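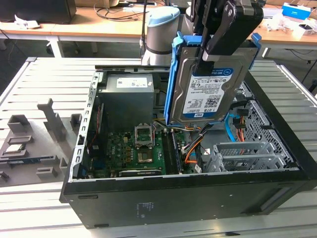

4.3 Teaching the drive step by hand

Now for the fun part! You guide the arm yourself, and Totitz remembers the path.

1. Lay the case on its side with the side panel off.
2. Press and hold the Guide button. The arm goes light in your hands - give it a second before you pull.
3. Close the gripper on the drive caddy and lift straight up.
4. Move slowly over the drive cage, keeping clear of the power cables, and tap Mark at each spot where you pause.
5. Lower the drive into the cage, open the gripper and back away.
6. Let go of Guide and tap Save.

Record the move at least 2 times. A second take really does smooth out the wobbles!

Note: Small parts such as the CPU and memory module have their own lesson in 4.4. Leave them in the fixture tray for now.

Caution: Unplug the computer before you start. Keep your fingers out from between the gripper and the case, and never reach in during playback.

Setup tips in this section come from Eluned Maddocks at Norkent.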